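Derora公布手持夹爪对比试验结果,软质衣物操作为测试重点

Clenthorpe,8月——夹爪与控制器开发商Derora今日公布了新一轮手持夹爪对比试验的结果。试验由Derora与测试服务公司Vellance合作进行,比较了三种夹爪指端在软质衣物操作中的表现,共完成586次有效操作。完整的试验记录将提供给现有客户和合作实验室。

参与比较的三种指端分别为平面硬质指端、带弧度的柔性指端,以及Derora自行设计的折角指端。三者均安装在同一款手持握把上,由操作人员双手各持一只完成动作。握把的开合行程、弹簧力度和重量在试验期间保持一致,操作人员每完成一组动作后更换指端,更换顺序事先随机排定。

试验内容以叠放短裤、T恤和毛巾为主。每次操作从衣物平铺在桌面开始,到叠好并推至指定位置结束。Vellance的测试人员记录完成时间、重新夹取的次数以及衣物从指端滑脱的次数。操作超过90秒仍未完成的,按失败计入。衣物位置明显偏离起始要求、或定位标记长时间被遮挡的操作不计入有效次数。

结果显示,折角指端在夹取单层薄布料边缘时重新夹取次数最少,平均完成时间也最短。柔性指端在处理毛巾等较厚织物时滑脱最少,但在桌布与衣物贴得较紧时,容易把桌布一并夹起。平面硬质指端的整体成绩居第三位,不过在推平褶皱这一步骤中与折角指端没有明显差别。

“我们原先以为柔性指端会在所有项目中领先,数据没有支持这个判断。”Derora硬件负责人Jouko Ojala表示,“薄布料贴在桌面上的时候,指端能不能伸到布料下面,比指端本身软不软更重要。下一版折角指端会把前缘再做薄一些,同时保留现有的安装接口。”

试验没有在专门的洁净台面上进行。Vellance在设计流程时要求使用普通桌子和常见的桌布,桌布下不加防滑垫,衣物也不作熨烫处理。 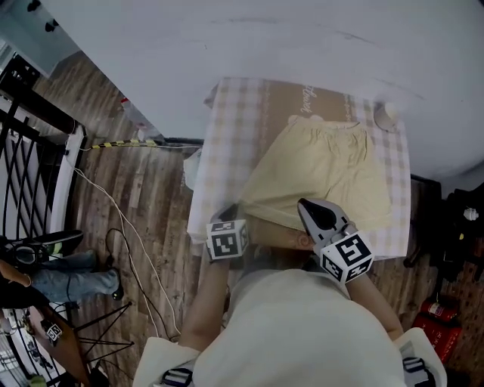
在双手配合方面,测试人员注意到,操作者多数时候用一侧夹爪压住衣物近端,再用另一侧夹取并翻折。两只夹爪靠得较近时,标记块之间的相互遮挡会增多,位姿数据随之出现短暂缺失。三种指端在这一点上差异不大,主要影响因素是标记块的安装高度和朝向。Derora已据此调整了标记块支架,新支架将标记块向后移动,并增加了一个可锁定的倾斜角度。

本轮试验还对两款控制器进行了小范围比较。现行控制器与代号为Tuhiwai的新型号分别接收同一批手持夹爪数据,并驱动双臂平台重放其中的部分动作。Tuhiwai在夹爪闭合指令的响应上更快,但在连续翻折动作中出现过数次轨迹不平滑的情况。Derora表示,相关问题与滤波参数有关,固件修改完成后将重新测试,目前不公布Tuhiwai的上市时间。

Vellance项目经理Rūta Mockus表示,手持方式便于在较短时间内比较多种指端,但结果不能直接等同于机械臂上的表现。“人手会不自觉地补偿夹爪的缺点,比如稍微转一下手腕,或者换一个角度再夹。我们把重新夹取的次数单独列出来,就是为了让这种补偿在数据里看得见。”她说。

双方计划在下一阶段把试验扩大到约3,000次操作,增加长袖衬衫、带拉链的外套和袜子等品类,并在双臂平台上对相同动作进行对照。下一阶段还将加入两种腕部相机安装方式的比较,考察视野和遮挡对夹取位置判断的影响。平面硬质指端不再作为单独项目参加,仅保留作基准。

折角指端目前已向合作实验室提供试用件,可安装在Derora现有的手持握把和双臂平台上,无需更换底座。柔性指端继续按原有规格供应。希望参加下一阶段试验的实验室可通过Derora客户服务部门提交申请,申请时需说明所用平台型号、相机配置以及拟测试的衣物种类。

关于Derora
Derora总部位于Clenthorpe,从事手持夹爪、机械臂末端工具及配套控制器的研发和生产,客户包括高校实验室和自动化设备集成商。

关于Vellance
Vellance提供机器人末端工具与传感设备的第三方测试服务,业务包括试验流程设计、现场数据采集和结果分析。

媒体联络
Derora新闻办公室,Clenthorpe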